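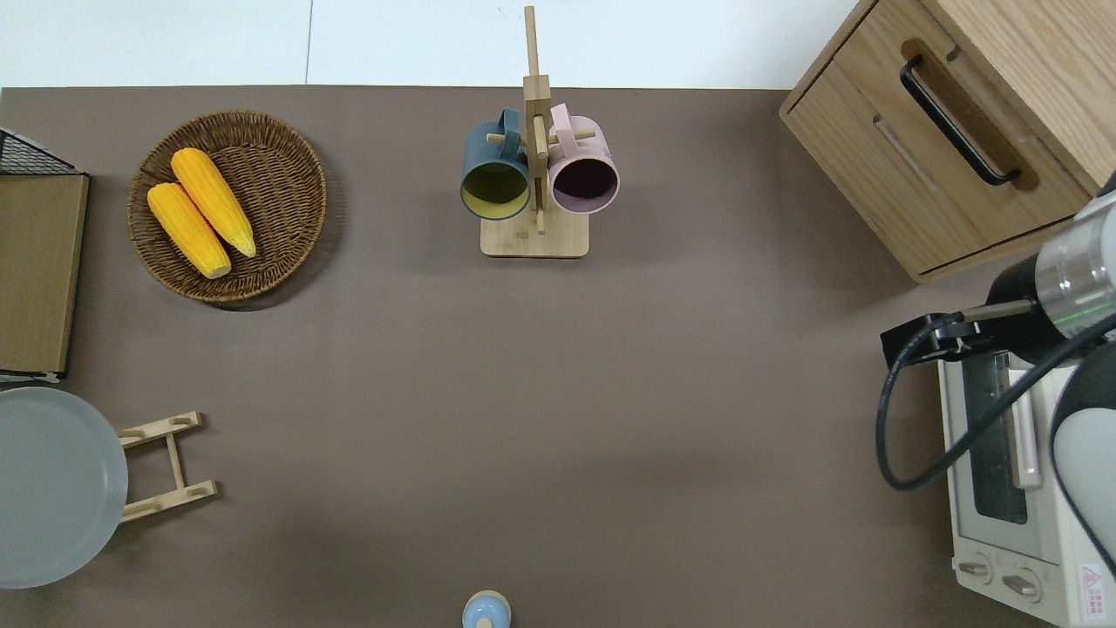
Seasonal Rates and Reservations Analyst, Praltstead Hotels

4 min read

Print this page | E-mail this page

Praltstead Hotels is recruiting one full-time analyst for its central reservations office. The position covers room pricing, package loading and availability control for four properties with a combined inventory of 1,415 rooms. It reports to Joyce Kombo, Head of Distribution.

Reference: PH-RES-2218
Contract: permanent, 40 hours per week
Location: Okoth Street office, second floor
Travel: up to six nights per quarter, at group properties

Duties

The analyst builds and maintains rate plans in Grarkon, the group's reservation system. A rate plan consists of a base rate, a booking window, a stay window, a minimum length of stay and a cancellation rule. All five fields must be complete before a plan is released to outside sales channels.

During sale periods the analyst loads discounted plans, checks them against the signed offer sheet and closes them at the end of the booking window. Stay dates often run several months past that point, so closed plans remain attached to existing bookings and must not be deleted.

Other duties:

- Daily parity check between the hotel website and outside travel agents
- Weekly pickup report by property, room type and source market
- Loading of half-board, spa and late-checkout packages
- Correction of rate errors within two working hours of notice
- Allotment release for tour operators, 21 days before arrival unless the contract states otherwise
- Monthly reconciliation of commission claims

The office processes 4,000 bookings in a normal month. Volume is higher during the spring sale, and leave is restricted to five consecutive days in that period.

Requirements

Two years of work in hotel reservations, revenue or tour operations. Good working knowledge of spreadsheets, including lookups and pivot tables. Written English suitable for offer terms and agent notices. Experience with Grarkon is useful but training is given. A second language is not required.

Candidates must be able to work one late shift per week, ending at 9 p.m.

Selection

Applicants who pass the first review receive a timed exercise of 90 minutes. It consists of a rate sheet with 700 lines, some of which contain errors in dates, currency or occupancy. Applicants mark the errors and write a short note stating which should be fixed first. Interviews follow at the Skimard property and last 45 minutes.

Benefits

Staff rate at all group hotels after three months, subject to availability. Meals on shift when working at a property. Paid transit pass.

How to apply

Send a résumé and a one-page cover letter to the reservations office, quoting the reference above. State your notice period and any dates in May when you cannot attend an interview. Applications close 11/05/2019. Incomplete applications are not reviewed.

Print this page | E-mail this page

Recent items

Night Auditor, Skimard
Group Sales Coordinator, Praltstead Lakeside
Changes to tour operator release dates
Grarkon maintenance window: notice to agents
Spring sale: terms for travel agents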